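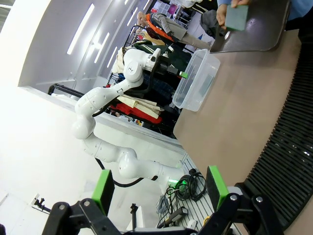
Wustholm, Mar 13, 2022

Nitari sorts and packs small household goods. We distrust most of what gets said about storage, including the claim that a bigger box makes a tidier room. It mostly makes a fuller box. So we try things at a table first: a clear plastic container, a gray tray, a sponge, a small green piece to put away. Of 70 containers tried so far, we kept 9. Clear walls help – you see what you forgot. Labels we still doubt. Bajpai trays are stocked at the Ernex counter.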